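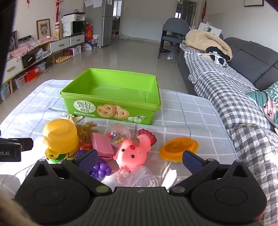
Hand-held gripper, green box and toys used in the Plornley packing project.

Vangelis Konstantinidis teaches the robotics elective at Plornley, and this year his students have spent most of their time putting toys into a cookie box.

The job is called Rernine, a name the class picked in September and has never explained to him. Students work a gripper by hand, pick up a toy, move it into the box and let go. The recordings go into a training set, and the class will use it to teach a robot arm the same job.

"People hear robotics and ask me where the robot is," Konstantinidis said. "It's in a cabinet at school. We don't need it yet."

As of January 2023 the students had 967 recordings they were willing to keep. They had thrown out a lot more than that. Konstantinidis would not guess how many.

"One kid would drop a grape bunch, pick it up, drop it again, and then want to keep the recording because the third try was good," he said. "We had a long argument about that. I think the drops are useful. Half the class doesn't."

The work is done in a home, at the class's request. The first recordings were made on a bare lab bench, and when the students looked them over they decided everything was too clean. They wanted a patterned cloth, furniture behind it and daylight that changes. 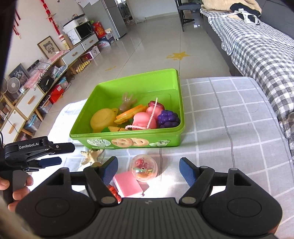

Choosing the toys

The toys were chosen for their shapes. The starfish is flat, the grapes are lumpy, and the bead string hangs down from whatever it's on. Konstantinidis said the clear plastic ball gets the most complaints.

"It's round, it's smooth, and you can see right through part of it," he said. "The pink block is easy. Everybody wants the pink block."

Students work in teams of two and switch jobs after each box. One handles the gripper and the other keeps the log. The log was a paper sheet until a page went missing – now it's a spreadsheet. 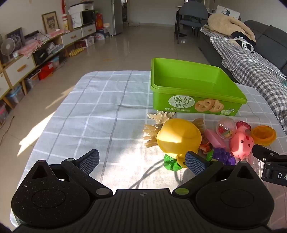
The yellow duck and other toys in front of the box, in sunlight.

Sunlight has been harder to deal with than he expected. Shadows move over the cloth during an afternoon, and a recording made early doesn't look much like one made an hour later. He told the class to write down the time and keep going.

Lids came later in the project. A lid is wide and thin, and the students had to work out where to hold it.

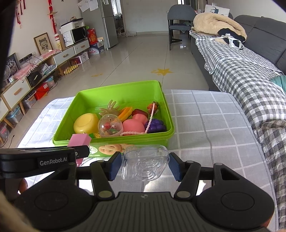 "I'd tell them to slow down, and they'd slow down for two minutes," Konstantinidis said. "Then somebody would start racing again."

The class plans to show the arm at the Clatholm student fair in the spring. Before that they have to train it, and the school's computer is slow. Konstantinidis has asked for time on a faster machine in the Karamanlidis building and hasn't heard back.

He doesn't expect a full box at the fair. "If it gets the duck in, I'll be fine with that," he said. "The students won't. They want the grapes too."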